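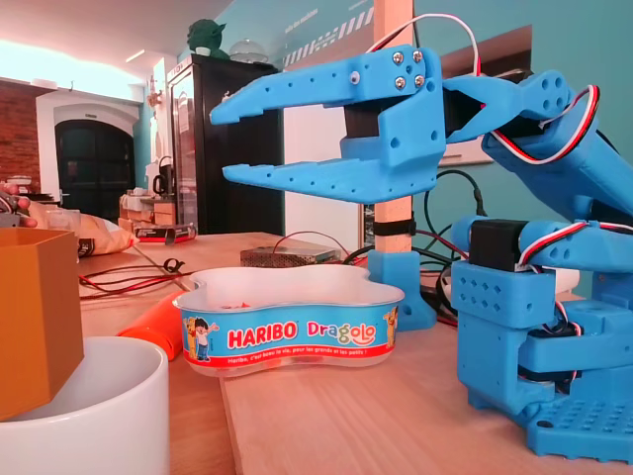
Reading time: 18 minutes, plus exercises

Chapter 4
The Arm on the Bench: Small Automation and the People Beside It

Most textbooks introduce workplace automation with a car plant, where the machines are enormous and the people have been moved behind a yellow fence. Few readers of this book will ever work in one. You are far more likely to meet automation at Istlow, a packing and light assembly firm where the break room fridge is within sight of the workbench and the newest member of staff is bright blue.

Management at Istlow announced the arm in May, in a memo that used the word "journey" 4 times. The job chosen for it was picking: take one small item, move it, let go, do it again. Anyone who has done that for a full shift knows two things about it. It is dull, and it is harder than it looks. Wrapped sweets are a fair test piece, being light, crinkly and never quite the same shape twice.

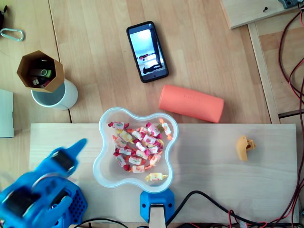
Figure 4.2 Wrapped candies in a clear bowl, with the blue hand at lower left.

Before the arm, picking was a task. Afterwards it became several: setting out the work, watching it, clearing up the misses, and writing down what happened in a logbook with no column for "sulked". Economists call this task recomposition. The people on the floor at Istlow called it babysitting, and asked what the pay grade was.

That question deserves more respect than it usually gets. When a job is split between a person and a machine, the machine tends to get the part that was easy to describe. The person keeps whatever is left over - judgement, mostly, along with sweeping - and the position description is updated 2 years later, if at all. 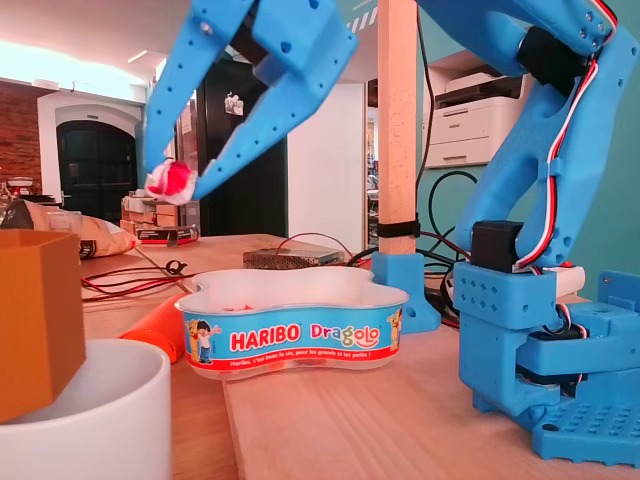
Kekeli Aidoo put it more bluntly at a staff meeting, remarking that she had no quarrel with the arm but would like to know who got the blame when it was slow. The minutes record that the item was carried over. We return to responsibility in section 4.3, where it will be carried over again to chapter 20.

Skill is the other thing that shifts. An experienced picker adjusts grip without thinking, and so has never had to explain it. Someone now has to, and the explaining is skilled labour, though it rarely shows up on a roster as such.

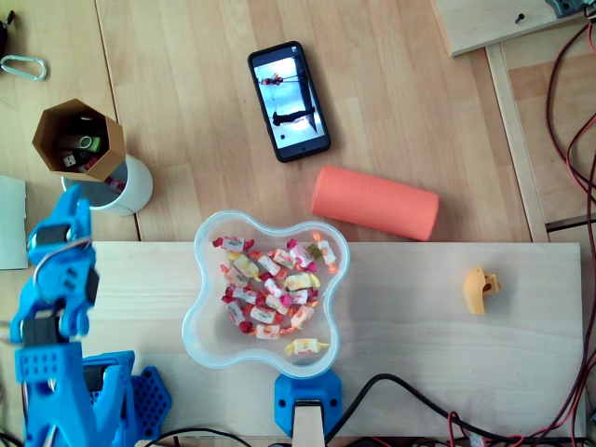 You learn what you know when you have to tell it to something that knows nothing, was how Edem Baidoo described the first few weeks, adding that he'd trained apprentices with much the same feeling.

Keep both remarks in mind as you read section 4.1, which sets out the vocabulary.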